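How to Shorten Jeans and Keep the Original Hem

Wash and dry the jeans first so any shrinking is done. Try them on with the shoes you plan to wear, fold up one cuff, and pin it where you want the new length.

Measure from the bottom of the fold to the stitching on the old hem. Pin the cuff evenly all the way around, then do the other leg to match.

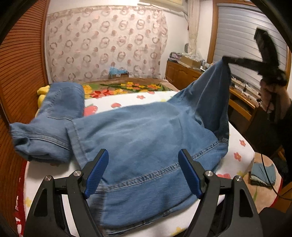

Pale blue denim with a double row of stitching along a seam.

Fit a size 16 denim needle and sew right next to the old hem, keeping the hem itself out of the stitching. Go slowly over the side seams. Turn the wheel by hand if the machine stalls.

Flip the hem down and press with steam. Trim the extra fabric inside to 1/2 inch and zigzag the raw edge.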